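How to Check a Mobile Coverage Claim Before You Sign Anything

Every operator's coverage map is a sales document. It may be an accurate one, but it was drawn by people who wanted the colored part to be big, and you should read it the way you'd read the mileage figure on a car ad. I've spent a good many years picking phone and data service for small organizations with sites in awkward places, and the maps have misled me often enough that I now use a fixed routine. It takes an afternoon at a desk and a day on the road. You don't need an engineer.

The routine works for a business choosing service for several sites, a town office reviewing an operator's promises, or a household about to lock itself into two years of payments. Skip the parts that don't fit.

What you need

Two phones, ideally different models, neither of them brand new
A prepaid SIM from each operator you're considering
A notebook, or a spreadsheet if you must
A list of the actual places where people will use the service
A copy of the operator's coverage statement, with the footnotes

That last item is harder to get than it sounds. The web map usually has a legend and a disclaimer and nothing else. Write to the operator and ask for the definition of "covered" that they report to the regulator. If they say there isn't one, write that down too.

Step 1. Find out what is being counted

"We cover 95 percent" can mean people or land. Population coverage always looks better, and in a country where most people live in a few cities it can look wonderful while the roads between those cities are silent. Neither number is dishonest. They answer different questions, and the advertising rarely says which one it is answering.

Then ask which generation of service the number belongs to. A headline figure is often the total for every technology the company runs, so a village with voice calls and a trickle of data gets counted alongside a downtown block with full 4G. Ask for the figures separately. Also ask whether coverage means outdoors, in a vehicle, or inside a building. Outdoors is the usual assumption, and almost no office work is done outdoors.

Last, ask whether the map is modeled or measured. Most are modeled: software takes the tower's height and power, adds terrain, and predicts a signal. The prediction can be decent. It can also know nothing of the warehouse that went up next door in December.

Step 2. Make your own list of places

Write down where the service has to work, as specifically as you can. "The north district" is useless. "The back room of the clinic, with the door shut" is good. For a household, that means the bedroom, the kitchen table, the bus stop and wherever the kids do homework.

Rank them. Put the places where a dropped connection would cost you money or cause harm at the top, and leave the nice-to-haves at the bottom. You'll be tempted to rank everything first. Try not to, or the results will be impossible to act on. 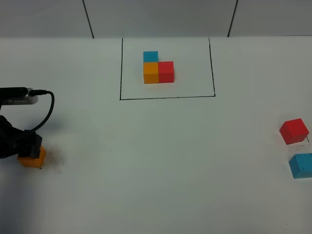 For a business with more than a few sites, it helps to add a column for the hours of use. A tower that performs well at 10 in the morning may be crawling at 8 in the evening, when everybody within reach of it is watching video. If your staff are gone by five, you may not care. If you run a night dispatch desk, you should care very much.

Step 3. Look at the map properly

Now open the operator's map and put your places on it. Zoom all the way in. Many maps look solid from far out and break into speckles up close, and the speckles are where your arguments will be later.

Mark each place as inside, outside or on an edge. I treat anything within 3 miles of an edge as an edge, which is stricter than the operators like. I once had a sales manager at Tornent tell me this was unreasonable, and that their model was good to a matter of yards. Two of the four edge sites I tested for that contract had no usable data at all. I kept the rule.

Check who owns the network, too. Flinard, for instance, sold me a plan on a map that was mostly roaming on somebody else's towers. The coverage was real enough. The speed on the roaming portion was capped, and the cap was in the footnotes, below the part about ringtones. A roaming agreement can also end, and you'll have no say in it when it does.

Step 4. Test on the ground

Put the prepaid SIMs in and go. At each place, do the same things in the same order:

Turn airplane mode on, wait, and turn it off, so the phone finds the network fresh.
Write down the technology shown (3G, 4G, 5G) after 50 seconds.
Make a voice call to a landline and talk for a full minute.
Run three speed tests, and record all three, including the bad one.
Send a photo by whatever messaging app your people use.
Repeat with the second phone.

Ignore the bars. There's no common standard for what a bar means, and phone makers choose their own scale. I've seen four bars and no data on one phone while the other, on the same table, showed two bars and loaded pages happily.

Be a little suspicious of the speed tests as well. Some operators give traffic to well-known test services an easy ride, or host the test server inside their own network, so the number you get has little to do with how a normal website behaves. Use two different services. Better still, download a large file from somewhere you really use and time it with a watch.

If you can only afford one round of tests, do it in the busy evening hours. A poor evening result tells you more than a lovely morning one.

Step 5. Compare without being too kind

Lay the claim beside the result for each place. I use three words: works, struggles, fails. "Struggles" means a call goes through but data is too slow for the job you need it for. Averages will hide the very thing you're looking for, so don't average anything across places.
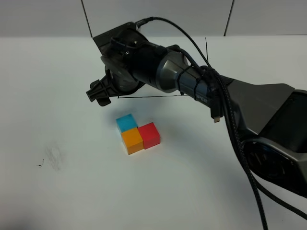 When I did this for a farm supply cooperative, Priltar came out with the fastest speeds by a wide margin, and failed at the two depots that mattered most. Hailu was dull everywhere and failed nowhere. The cooperative's manager, Jozefína Ševčík, went with Hailu and took some criticism for it from board members who lived in town and had seen the Priltar advertisements. She also had the test sheet, which helped.

Don't let a good result at the head office carry the decision. Head offices are nearly always in the well-served part of the map, and the people choosing the contract nearly always sit in them.

Step 6. Put the results in the contract

A large customer can ask for the list of places to be attached to the agreement, with a minimum service level at each and a right to leave if it isn't met. Operators will resist. The first reply will be that radio service can't be guaranteed, and that's fair as far as it goes. Ask instead for a right to cancel without penalty at any listed site that fails a repeat of your test on two occasions. I've had that accepted more often than I expected, generally near the end of a sales quarter.

Read the price side with the same eye. On one contract the penalty for leaving early was 2,650 per site, in a clause that sat nowhere near the clause on fees. A line charge of 200 for "network readiness" was on the same page, and no one at the operator could tell me what it paid for. It came off when I asked a third time.

A household has less pull, but there are still things to try. Ask for the cooling-off period in writing. Ask whether a complaint about coverage at your home address lets you out of the plan, and what proof they'd want. Keep the number of the regulator's complaint line with your bills. And consider staying on prepaid for a couple of months even if it costs more, because walking away from prepaid takes no paperwork whatsoever.

About promises of future coverage

Sooner or later someone will show you a slide with next year's towers on it. Governments do this as well as companies, usually at the launch of a plan with a slogan. I give these no weight in a decision. Towers get delayed by permits, power supply, land disputes and money, and a tower that has been built can stand for months waiting for its link to the rest of the network.

If a planned tower is the deciding factor for you, ask four things. Is the land secured? Is the power connected? Is the backhaul ordered, and from whom? What do we get if the date slips? An operator who can answer the first three may be worth waiting for. An operator who offers to "circle back" on all four is showing you a slide.

Public access funds deserve the same questions. Money collected from operators to extend service to remote areas is a fine idea, and in some places it gets built into real towers. In others it sits in an account while annual reports describe progress. If your site is supposed to be served under one of these programs, ask for the site list by name and check whether yours is on it. A district total won't tell you that.

Doing it again

Networks change. Equipment gets moved, frequencies get reassigned, a 3G layer gets switched off and the old handsets at the far depot go quiet. Repeat the ground test once a year at your top-ranked places, with the same phones if they still run, and keep the old sheets. When you do call to complain, have the dates and results in front of you and read them out slowly. Ask for a ticket number before you hang up.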